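Getting Marks and Smells Out of Kitchen Surfaces

Household Notes, page 13
Last updated 10/07/2005

Most stains in a kitchen come out with what is already under the sink. The trouble usually starts when someone reaches for the strongest product first. Try the mild method, wait, and try it again before moving up.

Before you start

Find out what the surface is. If you moved into the house and have no idea what the counters are made of, test in a back corner behind the toaster and leave it overnight. Vinegar and lemon juice are fine on most laminate but they etch marble and limestone, and the dull patch they leave can't be wiped away.

Never mix bleach with vinegar, ammonia or any other cleaner. Rinse one product off completely before using another, and open a window.

Tea and coffee rings

Make a paste of baking soda and a little water, about as thick as toothpaste. Spread it over the ring, leave it for 4 minutes and rub with a damp cloth. Rinse and dry. Old rings need two or three goes. The same paste takes the brown film out of mugs and out of the spout of a teapot if you work it in with a bottle brush.

Don't let the paste dry hard on a dark counter. It leaves a white haze that takes more rinsing than the stain did.

Turmeric and curry

Turmeric is a dye and behaves like one. Wipe it up immediately. If a yellow mark stays behind on a white counter, clean it with dish soap, then lay a cloth dampened with hydrogen peroxide over it for an hour. Sunlight fades what is left. A yellowed cutting board or plastic tub can go on a sunny windowsill for a couple of days and will come back much paler.

Wooden spoons that have gone yellow are best left alone. The color does no harm.

Grease on cabinet doors

The doors on either side of the stove collect a sticky layer that plain water only smears around. Use hot water with a good squirt of dish soap, wring the cloth out hard and work from the bottom up so drips don't run down over dirty areas and leave streaks. Dry each door before starting the next one.

Where the layer is thick, usually along the top edge, rub in a few drops of cooking oil first. The oil softens the old grease and then both come off with soapy water. I did our whole kitchen in Lullirthorpe this way one April, 13 doors in all, and it took most of an afternoon. Handles should come off if they're held by a single screw. You will be surprised what is behind them. 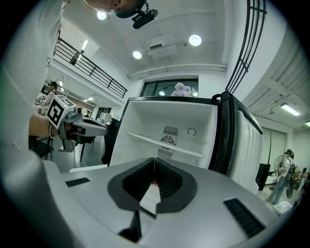 Tomos Nicholas writes that the oil method worked on his painted doors but lifted some of the color on the stained ones, and he now uses soap alone on anything that has been stained and not varnished. He also found that a soft toothbrush was better than a cloth along the grooves of a paneled door.

I would go along with that. Old stained doors often have very little finish left around the handles, where hands have worn it away. If your cloth picks up brown that looks like wood stain and not dirt, stop there.

Burned pans

Scrape out what you can with a wooden spatula. Cover the bottom with water, add two spoonfuls of baking soda and simmer for ten minutes. Let it cool and most of the black will lift off in flakes. Do not use baking soda on bare aluminum, which it darkens. For aluminum, simmer water with a cut lemon or a little cream of tartar.

Cast iron is a separate matter. Scrub it with coarse salt and a folded paper towel, rinse, dry it on the burner over low heat and wipe on a thin coat of oil while it is still warm. Thin means thin. A pan that feels sticky the next day had too much.

The oven

If the oven is badly baked on, heat it to 200 degrees F, turn it off and set a dish of hot water on the bottom rack with the door shut for half an hour. The steam loosens a good part of the mess. When the oven is cool enough to touch, spread baking soda paste over the rest, keeping it off the heating elements, and leave it overnight. Wipe it out in the morning with a damp cloth and have a bucket handy, because you will be rinsing often.

Racks can soak in the bathtub on an old towel. Put the towel down first or you will be cleaning scratches off the tub.

Check the manual before doing any of this with a self-cleaning oven. Some linings should only be wiped with water.

Drains

A drain that smells but runs freely usually has a film of grease just below the strainer. Pull the strainer, scrub as far down as a bottle brush will go, and follow with hot tap water and dish soap. A sink that hardly gets used may only have a dry trap. Run the water for a minute and see if the smell is gone by evening.

If the drain is slow, use a plunger before any chemicals. Block the overflow or the second drain with a wet rag, fill the sink with a few inches of water and plunge steadily up to 13 times, then check. If nothing has changed, take the trap off from underneath with a bucket under it. It's an unpleasant job but a short one. Look at the washers while it's apart and replace any that have gone flat.

The refrigerator

Wash the shelves in the sink with warm soapy water. Glass shelves straight from the refrigerator can crack in hot water, so let them come to room temperature first. Wipe the inside walls with a spoonful of baking soda in a quart of warm water.

The door gasket needs its own attention. Crumbs and spilled juice get down in the folds and turn black. Use a cotton swab and soapy water, then dry it well. To see if the gasket still seals, shut a slip of paper in the door and tug on it. It should drag. Try this in several places, including the hinge side.

If there is still a smell after all that, look at the drip pan underneath. On many older models it slides out from the front.

Cutting boards

Onion and garlic smells come out of wood with coarse salt and half a lemon. Sprinkle the salt, rub with the cut side, leave it ten minutes and rinse. Stand the board on edge to dry so air reaches both faces. Boards left flat on the counter cup, and once they cup they rock under the knife.

Use mineral oil from the drugstore to keep a board from drying out. Cooking oils go rancid in the wood over time. Put on a generous coat in the evening and wipe off the extra in the morning.

Cloths and sponges

A dirty cloth spreads more than it removes. Change dishcloths daily and wash them hot, without fabric softener, which leaves a coating that stops them from soaking up water. Sponges should be squeezed dry and stood on end between uses. When one smells even after rinsing, throw it out - or cut off a corner so you know it has been demoted to floors and trash cans.

What I keep under the sink

Dish soap, baking soda, white vinegar in a spray bottle, hydrogen peroxide in its own brown bottle, coarse salt, two bottle brushes and a stack of old T-shirts cut into squares. Label the spray bottle. Vinegar looks exactly like water, and it has gone on a houseplant in this house more than once.

Next page: Limescale on faucets and kettles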